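From the Hilby Mending Circle: Why I Came Around to Tool Rolls

Hello again, menders. Several of you wrote in after the last newsletter asking how the rest of us keep our small things together between meetings, and I have been meaning to answer properly ever since, so get yourself a cup of something and settle in.

For years I was a cookie tin person. Everything went into the tin (needles, snips, seam ripper, the good thimble and the bad one) and every time I needed something I tipped the whole lot out on the kitchen table and pawed through it. My mother did the same and so did hers, and I suppose I thought of it as tradition. Then last winter the tin slid off the car seat on Jendeck Road and I was picking pins out of the carpet until spring!

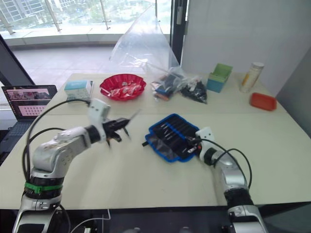 So I made my first roll in May, out of the legs of an old pair of work pants, and I have hardly opened the tin since. The pattern is so simple that I hesitate to call it a pattern. You want a strip of sturdy cloth 40 inches long, folded up along the bottom to make one deep pocket, and then you stitch lines across that pocket wherever you'd like a divider. Lay your own tools on the cloth before you mark anything. I skipped that part, and my embroidery scissors have never fit where I meant them to go.

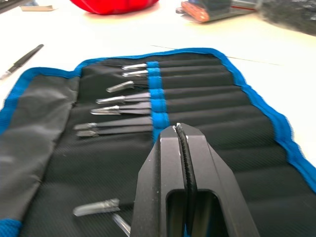
Binding is where most people get nervous, and I do understand. Going around the corners, leave your needle down, lift the foot, and take your time with the fold. A contrasting color is cheerful, though it will show every wobble, so if this is your first one you might choose something close to the main cloth. Papadopoulos Fabrics on the square has remnant binding in the basket by the register, and the last bundle I bought cost me $3 and did two rolls with a bit left over for a hanging loop.

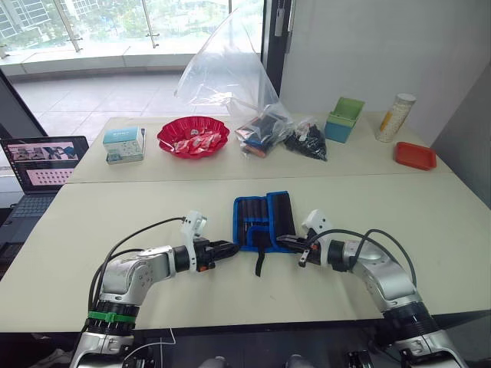 Page last updated: Saturday, 9:40 a.m.

A word about closures while I'm at it. I have tried ribbon ties, a button and loop, and a wide piece of elastic, and I keep going back to the ties, because a roll gets fatter as you add to it (mine certainly has) and ribbon doesn't mind. Elastic is quicker if your hands are stiff in the morning. 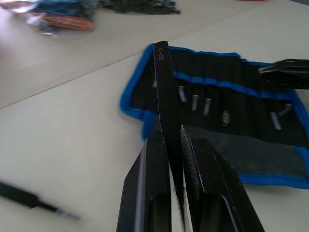

We'll be sewing rolls together at the Simlow Hall get-together, in Room 108, from ten until we run out of coffee. Bring your cloth already washed and pressed, please, as we only have the one iron and it is slow. Spare machines are there if you don't want to carry yours up the stairs. And if anybody still has the pinking shears from the quilt weekend, the ones with the yellow tape on the handle, I would dearly love to have them back.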